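Subject: Re: [Birow] Reading order for the Fludutska cycle
Date: 28 March 2018

On the reading order, an earlier post said:

> I picked up the Ivamel edition of the Fludutska stories and the
> order is different from my old Chowdhury paperback. The ferry
> story comes first now and the long one about the salt tax is
> near the end. Did the publisher move things, or is mine the odd
> one? Also my copy stops at page 98 and people here keep
> quoting page 116.

Yours is the odd one, but it's a common odd one. Chowdhury printed the stories in the order they ran in the magazine, and left out the last 3 to keep the price down. That is why it stops at 98. The Ivamel text follows the author's own list, with the ferry story first.

I have read it both ways and prefer the Ivamel order. The salt tax story makes more sense once you know who the two brothers are, and you only learn that in the ferry story. The notes at the back are thin, though, and the map is the same poor one as before. 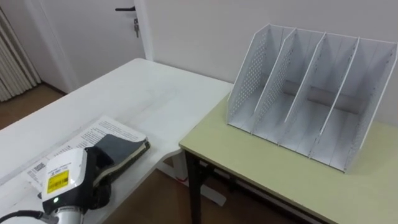
Which edition should page numbers on this list refer to?

Ivamel, unless you say otherwise. Most of the older posts in the archive use it too. If you only have the Chowdhury, give the story title and the first few words of the paragraph and we can find it.

For the December reading we stopped at page 80, at the end of the mill story. The next part runs from there to 116 — it's a short stretch, but the dialect is heavy in places. I'll post my word list when it's typed up. Corrections to the old one are still welcome, and please send them to the list and not to me directly.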